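Equipment Planner (part-time, could grow), Flendthorpe workshop

Hi! I'm Tamara Ostapchuk, I run the bench automation group at Donia, and I'm looking for someone who likes spreadsheets and likes robots and doesn't mind that the two are usually in a fight with each other.

Some background. We've been getting robot arms to do small handling jobs, the kind of thing people do with their fingers all day in packing and repair shops. The group has grown faster than our shopping habits have. Right now equipment gets bought when somebody runs out of it, and I'd love to stop doing that before the next budget goes in (it's due in March, and I've already started having opinions about it in the shower).

So the job is planning what we buy. You'd sit down with Stavros Kalogeropoulos, who builds the stations, and work out what one station costs from the table up. I mean everything: arms, grippers, motors, cables, clamps, stands, the tabletop panel, the walls, zip ties. Our current parts list has 89 lines on it and I'm pretty sure it's wrong in both directions. Then you'd help us decide whether we can afford 3 more stations next year or whether it should be 2 and a decent shelf of spares. I lean toward the spares — Stavros doesn't — and I'd really like a third person in that conversation with numbers in hand.

You'd also look after the stuff the robots handle, and this is the part that sneaks up on people. Phones, cases, little odds and ends. They're cheap one at a time, and last year we still spent some 2,000 dollars on them without ever having put them in a plan.

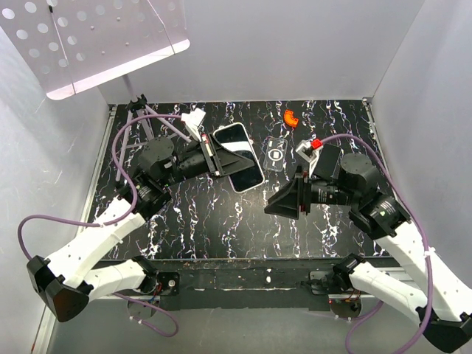 Phone and clear case on the two-arm station.

A normal week would be a mix. Some quote chasing, some emails with suppliers (Economou for metal parts, Gokinska for most of our cabling, and both are lovely and both need reminding), some time at the bench with a tape measure and a notebook, checking that what's on the list is what's bolted down. Every so often you'd write up a one-page case for a purchase and take it to Josiane Besnard in finance. She reads every word and she will ask what happens if we just don't buy it, so have an answer ready!

What I'm hoping you bring:

You've bought equipment for a lab, a shop, a school, a theater, a farm, I don't much care which, and you've had to live with what you bought.

You can build a budget sheet that another person can open and follow without calling you.

You're OK asking an engineer "do we need this one or do you just want it" and staying friends afterward.

You can read a basic parts drawing, or you're willing to learn. Markos Margaritis had the job before he moved over to our controls side, and he started out not knowing a gripper from a clamp. He's still down the hall and has promised to do a proper handover.

You don't need to program anything. An engineering degree is fine but it won't move you up the pile. If you've dealt with lead times and had a plan wrecked by one late part, tell me about it, I'd enjoy that a lot more than a list of software you've used.

Hours and place: half time to start, spread over the week however suits you, as long as you're in the building some mornings when the stations are being worked on. The rest can be from home. Parking is easy and the coffee is decent now that we replaced the machine (bought without a plan, I admit it). Pay is on the Donia planner scale and Védís Hjaltested in the people office will give you the exact band before you apply if you ask her. Please do ask, I hate it when folks get to the end of an interview and the money doesn't work.

To apply, send Védís a resume and a short note. In the note, tell me about one thing you bought for work that turned out to be worth it and one that didn't. Half a page is plenty. We'll ask a few people to come by, meet Stavros and me, and spend an hour going over a chunk of our real parts list with a red pen. We pay for that hour.

If you're not sure you fit, write anyway and we'll talk.

Tamara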